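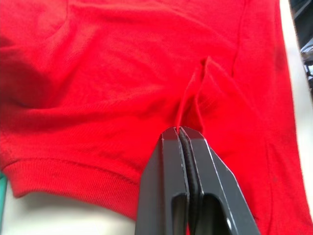

Ticket 306: Illustrator credit missing from author page
Site: Henetham Books, catalogue
Opened by: Efthymia Margaritis
Assigned to: Stelios Christodoulou
Status: Open, awaiting editorial

Reported: Mylene Calimlim is shown as author of all five picture books on her page. On three of them she is the illustrator only. The text is by Grigoris Giannakopoulos, whose own page lists no titles.

Sunday 09:40 SC
Reproduced. Contributor role is blank on the three records. The template falls back to "author" when the role is blank.

10:15 SC
Roles set by hand and page cache cleared. Two records now correct. Record 253 (Costigan and the Heron) went back to blank after the feed import.

11:05 SC
Feed file from the distributor has the role code in lower case. Import rejects it without writing to the log. Import paused for record 253 only.

14:20 EM
Both names now correct on all three. The biography still says "author of Costigan and the Heron". Can that be changed here?

14:32 SC
Biography text is held by editorial. Passed to Mieczysław Stępień. Import fix raised separately.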